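Hilkka Räsänen
12 December 2022

Another Monday, another "declutter your home before Christmas" article. I've read 5 of them this month and I have questions. Thread.

First one. They all say to start by getting everything out and putting it on the bed. Everything you own in one category, on the bed. Have these people met a bed? I've got to sleep in mine. By nine o'clock it all goes back in the cupboard in a worse order than it came out.

Then there's the claim that you feel "lighter" afterwards. Lighter by how much? Who checked? I gave away two bin bags of jumpers in April and felt exactly the same, only colder.

The newest one, from the Steltden Living newsletter, says the average household owns 2,000 things it never uses. No source. No definition of a thing. Is a box of drawing pins one thing or 87 things? I wrote and asked. Got an automatic reply thanking me for my interest in cushions.

My neighbour Uldis Kivi swears by the one-year rule - if you haven't touched it in a year, out it goes. Uldis has since borrowed my stepladder, my fondue set and my car jack. I'm starting to see how the system works.

And what about things you're meant not to touch in a year? Spare fuses. The will. The good suitcase when you've had no holiday. I have a tin of candles for power cuts and I'd be very happy never to open it.

Someone's going to reply that the rule is only a guide. Fine. Then stop calling it a rule and putting it on a poster.

Natália Michalík replied to say her mum paid for a Volline home session. Two hours, a woman with a clipboard, and the advice at the end was to buy matching baskets. From Volline. I'm sure that's a coincidence.

This is my main complaint, really. Every one of these plans begins with owning less and ends at a till. Baskets, labels, drawer dividers, a special machine for the labels. You've thrown out the fondue set and bought a thing to put nothing in.

I did look for proper evidence that tidy homes make people calmer. What I mostly found was articles quoting other articles. Calm people might just be tidier. Or have fewer children. Or a garage.

Yes, the garage! Look at the "after" photos next time. Where did it all go? I would bet good money there's a garage in Rindley full to the roof and we're looking at the one clear room in the house.

Margus Siliņa asks what I'd do instead, since I'm so clever. Fair enough. I'd put up with more mess than the magazines do, and I'd put things near where they get used. Shoes by the door. Scissors in the kitchen. It won't sell a book.

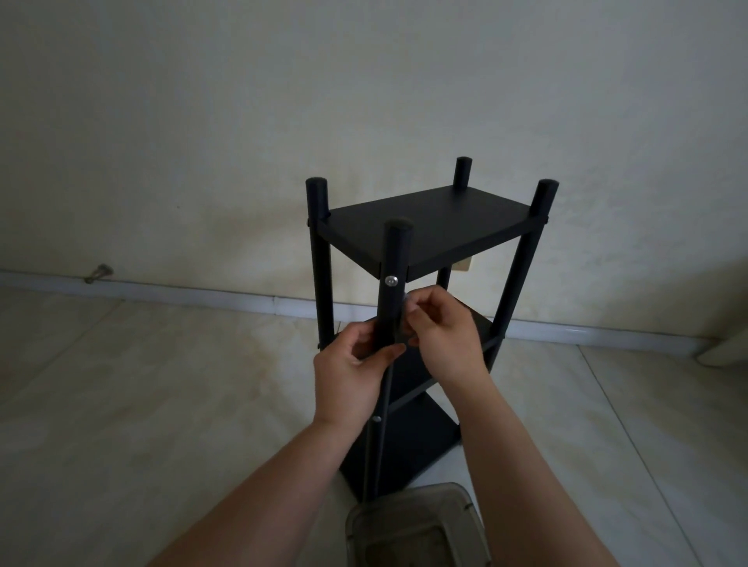
I'm not against storage, before anyone starts. A shelf is a decent idea and has been for a long time. What I don't believe is that a shelf changes your personality. If you leave post on the table now, you'll be leaving post on the shelf by February, and then on the table as well.

Same goes for the paper people. "Scan it all and shred it." I know someone who did that, and the scans are on a laptop that won't turn on. Meanwhile my gas bills are in a shoebox and I can find any one of them before the kettle's boiled.

A few of you have mentioned the Grīnberga method, where you keep one empty drawer in every room to "let the home breathe". I rent a flat with 2 drawers. It'll have to hold its breath.

Bronisława Ziółkowski says she did a big clear-out and loved it and it did change how she feels about her house. I believe her. I'd like to hear from her again next winter, that's all. Nearly all these stories are told the week after.

That's really what I'd ask of the article writers too. Go back a year on. Same room, same angle, no warning. If it's still lovely I'll post an apology and I'll buy a basket.

Muting this for a bit, I've got to find the tree lights. They're in the hall cupboard or they're at Uldis's.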